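Section 4: Installing the Under-Saddle Pickup and Preamp

Applies to Drosico steel-string acoustic kits with the Kaltance preamp. Revised 2025-08-27.

4.1 Before you start

Remove the strings and the saddle. Vacuum the saddle slot and check that its floor is flat from end to end. A pickup laid over glue or dust will give uneven volume between strings, and no setting on the preamp will correct this.

CAUTION: Do not connect the battery until step 8.

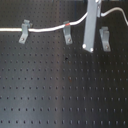 You will need a brad-point bit that matches the pickup lead, a reamer for the end pin hole, masking tape, and a straightedge. Guitars with a factory end pin hole need reaming only. If the hole has already been enlarged for another jack, check the fit before going further.

4.2 Fitting the pickup

1. Mark the lead hole at the bass end of the saddle slot. Keep it inside the slot walls.

2. Drill through the bridge, bridge plate and top at a slight angle toward the center of the slot. Hold a piece of scrap against the bridge plate to limit tear-out.

3. Feed the pickup lead down through the hole. Do not pull the lead from inside the body – guide it from above until the element lies flat in the slot.

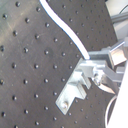

4. Reduce the height of the saddle by the thickness of the pickup element. Sand the bottom face only, on a flat surface, and check it against the straightedge. The saddle should slide in with finger pressure.

NOTE: Tight saddles are the most common cause of a weak outer string. Thin the saddle before you suspect the pickup.

4.3 Routing and end pin jack

5. Route the lead along the bass side of the body, clear of the braces. Use the adhesive clips supplied and leave enough slack to remove the jack for service.

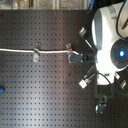 Fig. 4-3. White cable held by two metal clips.

6. Ream the end pin hole a little at a time and test the jack often. Set the inner nut so that the threads stand just proud of the strap button washer.

7. Mount the control wheel inside the lower edge of the soundhole. Press for 2 minutes and leave it overnight before restringing.

8. Connect the battery. Plugging in a cable switches the preamp on, so unplug the guitar when it is not in use.

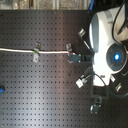 Fig. 4-4. Cable and clamps, with green band beside the first clamp.

4.4 Checking string balance

Tune to pitch and play each open string at the same strength. If one string is low, slacken all strings, lift the saddle, reseat the element and try again. For questions on older Jolside bridges, write to Tania Saha in the service department.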